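Gripper Shootout FAQ -- the questions I keep getting
Last updated 20/07/2023 by Maureen Parsons

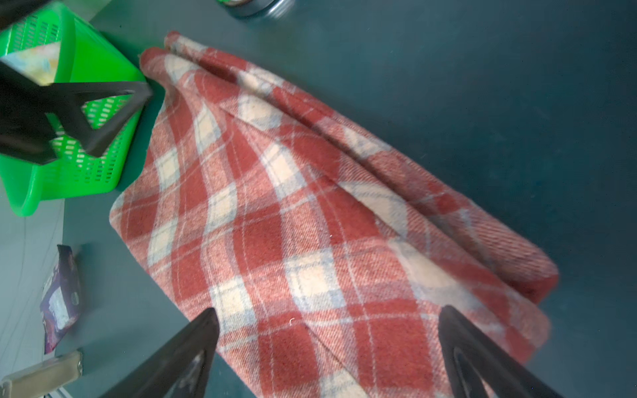 What are you comparing?
Two sets of fingers on the same pair of arms: the stock black ones, and the soft-tipped Skimier set I bought in June. Same controller, same wrist cameras, same table. I only swap the fingers (and yes, I have lost a few screws doing it).

Why cloth? Why not blocks?
Blocks are easy! I'd been stacking blocks at Stultosside for ages and every gripper looked great. Then I tried a plaid cloth, all crumpled up, and suddenly the differences showed. A fold can be two or three layers thick in one spot, and some fingers grab the lot when you only wanted the top one.

How many grasps have you run?
1181 on the stock fingers and 895 on the Skimier set so far. I'm still catching up on the second one, so please don't quote my numbers as final.

So who's winning?
Depends on the job. For pinching a hem that's lying flat on the table, I like the stock fingers -- those tapered tips get under things. For a big bunched-up ridge the soft ones feel calmer and I drop less. If I could only keep one set I'd keep the stock, but ask me again in a month.

Do I need a camera at the wrist?
I'd say yes for fabric. I ran 158 grasps with just the overhead camera and kept closing on air right beside the fold. From the wrist you get both fingertips and the cloth between them in one view, so you know what you're about to pinch.

Does a patterned cloth confuse the vision?
A little. The checks bend wherever the fabric does, and my edge finder sometimes takes a stripe for a hem. Turning the contrast down helped some. A plain towel is kinder if you're just starting out.

Which controller is it?
The Ndung'u board, version 5. The Herndale one should work too but I haven't tried it with two arms yet.

Can I get your settings?
Sure, send me a note through the contact page and tell me which fingers you have. I'm slow in replying but I do get there.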